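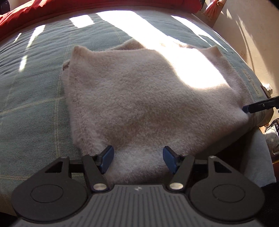 Zofia Szulc disagrees with the pilling grades from the first round and wants the whole set read again under the side lamp before anything goes into the table. Her point is that the overhead light flattens short fuzz and makes a 3 look like a 4. Agreed. Regraded in the morning, results below.

Notebook, May, wash and wear series, fleece and brushed fabrics

Four suppliers in this round: Flulla, Rurkum, Taşdemir, Mokano. All polyester, brushed on both faces except Rurkum, which is brushed on the face and sheared on the back. Swatches cut with the long side along the wales, edges overlocked in undyed thread so that any color pickup shows on the stitching.

Wash settings unchanged from the last series. Liquid detergent, half dose, no softener, low heat in the dryer. Ballast made up with the old cotton squares. Two of the squares have gone thin and should be replaced before the next series; they shed lint and it ends up in our trap weights.

Grades after 8 cycles, side lamp, 5 = no change:

Flulla 3–4
Rurkum 4
Taşdemir 3
Mokano 2–3

The overhead reading had Taşdemir at 4 and Mokano at 3. Flulla and Rurkum did not move. The error seems to be worse on long pile, where the tips have begun to clump but have not yet formed separate pills. Proposed wording for the sheet: "clumped tips, no discrete pills" is to be graded no higher than 3. Need Zofia's initials on that.

Lint trap. Dried and weighed the catch after each cycle. Mokano gave most of its total in the first 2 cycles and then dropped off. Taşdemir shed less at the start but had not leveled off by cycle 8, so the short test flatters it. Would like to carry Taşdemir on to 70 cycles if the machine is free. The others can stop here.

Cycle 7 is suspect. The dryer was found set to medium at the end of the run and I can't say when the dial was moved. Hand feel on all the swatches was harsher afterwards, Mokano worst, with the tips slightly stiff between the fingers. Cycle 7 left in the count but flagged. If the long run goes ahead, tape over the dial.

Shrinkage. Lengthwise change was within the reading error of the steel rule for all except Rurkum, which pulled in along the wales and now curls toward the sheared side. The curl goes away under a glass plate and comes back when the plate is lifted. Measured under the plate.

Brushing. Tried the soft nylon brush on one spare swatch from each supplier, with the nap, light pressure. It lifts the pile on Flulla and Taşdemir and improves the look by about half a grade. On Mokano it pulls fiber out. No brushing before grading, then – otherwise we are grading the brush.

Storage between cycles. Swatches had been stacked flat with a board on top, and the bottom ones came out with crushed pile that read as wear. Now folded once, loose, pile outward, nothing on top. The fold line shows for a while and then recovers, so grade away from the fold.

Open:
– replacement cotton squares, same weight as the old ones
– second reader for the Mokano set, blind, labels covered
– ask Rurkum whether the back is sheared before or after heat setting
– side lamp bulb is yellowing, check against the spare
– Taşdemir long run, waiting on machine time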